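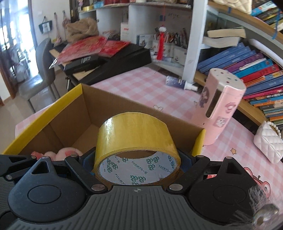
Moving day has a date at last and I have gone completely to pieces over it, which I know is silly when I've been moaning since October that nothing was happening. The solicitor rang while I was in the bath. I stood dripping on the landing saying "yes, lovely, yes" and then had to ring back because I hadn't taken in a word. Anyway, it's happening, Skevley to the coast, end of the month, and so I've started on the boxes. I did the spare room first as it has the least in it that I need, or so I thought, and by teatime the fluffy pink and white thing from the top of the wardrobe was in a box and the yellow tape was standing up next to it. I do like that tape. It has Japanese writing all round the inside of the core with little green hexagons, and I have no idea what it says and I'm quite happy not knowing. I never got as far as taping the box shut though, as I wanted to keep adding soft things on top, and then I found the photo albums, and that was the end of any work.

April 2026, and I'm in the same kitchen with the same tap that needs two hands. I've been trying to remember what it was like when I came here, and mostly what I remember is the smell. The people before had fried everything. I painted the ceiling twice and you could still smell it if it rained. Then one summer it had gone and I couldn't have told you when.

Twenty-nine, I was. It seemed terribly grown up to have a front door. I had a mattress, a kettle, a folding table from my aunt and a standard lamp which I carried home on the bus, and the driver charged me for it! I've still got the lamp. It's got a new shade and a new flex and it leans, but it's coming with me. The folding table isn't. I put it out by the gate with a note on it this morning and it went within the hour, and then I felt dreadful, as if I'd sent a dog away.

Had the removals man round after lunch. I'd had a quote off the internet from Sulura that looked very reasonable until I read the small print, where it said they don't do stairs. How do you not do stairs? So this is the local chap with the green van. He walked through every room with his hands behind his back like the Duke of Edinburgh, sucking his teeth at the piano. "Does anyone play it?" he said. I said I did, which is a lie, or it's been a lie for years. Then I felt I had to prove it, so I sat down and played the first bit of the only thing I know, and he stood there politely with his tape measure. £1,425 including the piano. He'd have knocked a good bit off to leave it behind, and I said no straight away, before I'd even thought. So I seem to have paid extra to go on not playing it by the sea.

The Stougaard sideboard is going to be the real trouble. It came up the stairs in pieces and I've lost the little bag of fixings that would let it go down in pieces again. I spent a good half hour this afternoon lying on my back underneath it with a torch in my teeth, and all I found was a pen lid, a Christmas card from someone called (I think) Pam or Pat, and a great deal of fluff. I've emailed the shop. They'll say it's discontinued. It's a lovely old lump, I had it on instalments and ate a lot of baked potatoes that year, and I'm not leaving it for the new people to put their telly on.

The new people! They came to measure up yesterday and I was so determined to be nice that I made a lemon cake. They were perfectly pleasant. They're going to knock the kitchen through. I'd been telling myself I wouldn't mind what they did, it's theirs, and I nodded and said how light it would be, and then she put her palm flat on the wall where I've got the pencil marks for my nephews' heights and said "this one, is it?" to him. And he knocked on it, like knocking on a door. I cut them both another slice of cake. When they'd gone I went and took a tracing of the marks on greaseproof paper, which keeps rolling itself up, so it's currently under the big atlas being flattened.

I must write down what's in the kitchen cupboards before I pack them, as there's a whole shelf I can't explain. Three sorts of vinegar. A jelly mould shaped like a castle. A fondue set, complete, with all its forks, and I've never in my life made a fondue, and I'm fairly sure I've moved it once already. It must have been given to me. I thought about the charity shop and then I thought, well, it might be the sort of thing one does at the seaside in winter with the curtains drawn. So the fondue set is coming. I'm hopeless at this. My sister says you should hold each thing and ask if you'd buy it again tomorrow. I wouldn't buy most of my relations again tomorrow, but I'm glad I've got them.

Walked down to the Treta for my tea as I couldn't face finding a clean pan. I've been having the same thing in there for so long that they've stopped bringing me the menu, and I do sometimes wonder about the other dishes. Tonight I asked for it, the menu I mean, and there was such a look of alarm that I had to explain about the move. Then there was a fuss, and a free pudding, and I got a bit weepy into the pudding. It was the rice one with the burnt top. I ended up ordering my usual anyway. The aubergine looked nice on the next table, mind. I might have it the last week.

Came home the long way by the canal. The path's finally been mended where the tree roots had lifted it, so naturally they've done it just as I leave. Somebody's painted their narrowboat a horrible purple and I've decided I rather love it. It was still light enough to see the moorhens, and the lilac by the lock is nearly there. I'll miss it by a fortnight, I should think. I keep doing that, working out what I'll miss. The bins going over to the new collection day. The library opening upstairs again. The road's being resurfaced in the summer and I caught myself feeling put out about not seeing it, so clearly I've gone mad.

I haven't said much about the new place as I'm half afraid of it. It's got a number, 129, but everyone on the road uses the house names and mine hasn't got one, just two screw holes by the door where there was a sign once. I asked the agent what it used to be called and he laughed as if I was joking. I'd like to know. I don't want to go calling it something daft and then find it was Rosemount for a hundred years. There's a porch with coloured glass on one side only, and the back bedroom has the sea in it if you stand on the left and lean. The bathroom is avocado. I told everyone I'd be ripping it out and every time I see it I like it more.

What worries me is the evenings. Here I know all the noises. I know next door's stairs and the pipe that goes at ten past six, and the fox. I lay awake last night listening to it all and trying to sort of learn it by heart, and then of course I couldn't get to sleep and had to come down for toast. Had it standing up as there's a pile of curtains on the good chair.

Jobs for tomorrow, before I forget. Ring the gas. Ring the piano tuner and ask whether you have it done before a move or after (after, surely?). Take the bag of shoes, and don't look in the bag of shoes. Find the stopcock so I can tell the new people where it is, seeing as I told them with great confidence that it was under the sink and it isn't. More newspaper for the china. I've been reading it all before I wrap with it, that's part of why I'm so slow, I got right through a long piece on the closing of a biscuit factory with a gravy boat in my other hand.

And finish the spare room box and get it shut! It needs a jumper or two on top still. I'll write the room on the side in big letters, and the side, mind, not the lid, because last time they were all stacked up and I spent my first night without a pillow. Bed now. The fox is early.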